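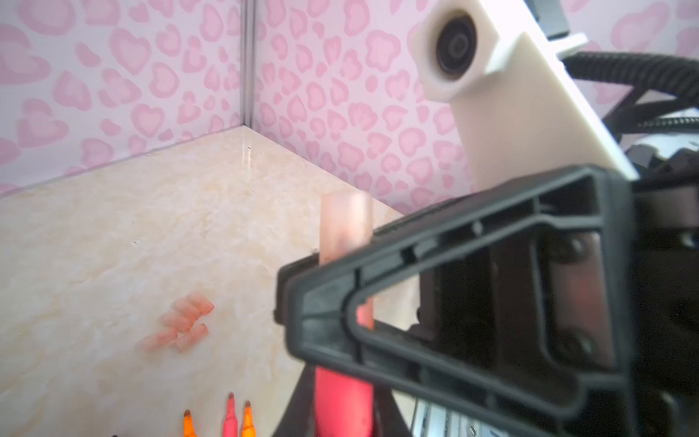 I spent most of November trying to decide which fingers to leave on the two arms. The choice was between the Allano fingers, which are open wedge-shaped frames with ribs across them, and the Jornitz ones, which are flat pads with rubber on the inside. I had sets of both and a pile of markers, so markers became the test.

Markers are a decent test object. They are round, they roll, the cap is a different width from the barrel, and you need two hands to do anything useful with them. The job I settled on was capping: one arm holds the marker, the other puts the cap on.

The Jornitz pads were better at holding on. Once they closed, the marker stayed at whatever angle it was picked up at. That was also the trouble with them. If the pick was a few degrees off, it stayed a few degrees off, and the second arm had to come in crooked to match. The Allano fingers give a little, so the barrel tends to settle in between them.

I ran 800 grasps over the month, split evenly between the two sets. The Allano fingers dropped the marker 47 times. The Jornitz pads dropped it less, but I lost more capping attempts with them to bad angles. I did not write down every angle failure in the first week, so I won't give a number for those.

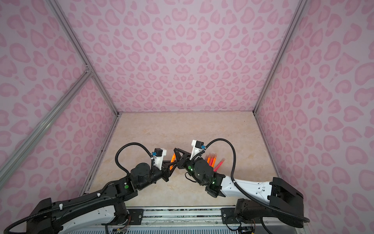 The other thing that changed my mind was the wrist cameras. With the flat pads, the part of the marker I cared about was hidden right when the grip closed. The open frames let a bit of the barrel show through the middle, and even that bit helps when I'm going back over a bad run. Saskia Maihi suggested moving the camera bracket farther back to fix the view with the pads. I tried it, and then the cable loop was too tight on wrist rotation, so I put it back.

Rogelio Navarro asked me by email about the controller. I'm using the Boros one for both arms. I had each arm on its own controller at first and the timing between them drifted by the end of a long run. One controller fixed that. The setup took me nearly 2 evenings, mostly reading the manual and renaming joints so left and right made sense to me.

Grip force took longer than I expected. With the Allano set I close until the motor current rises and then back off slightly. Closing harder bends the fingers, and then the tip of the marker swings away from where the other arm thinks it is.
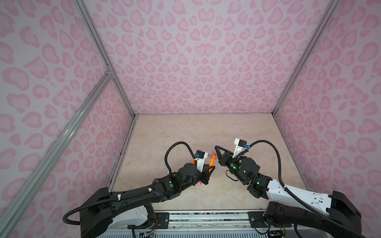
Would I use the same fingers for something heavier than a marker?

Probably the Jornitz pads. I tried a full glue bottle in the Allano fingers and it sagged on every lift.

For now the Allano fingers are staying on both arms. Next I want to try a thin rubber sleeve over the tips, and Rosine Rey is sending me some to cut up.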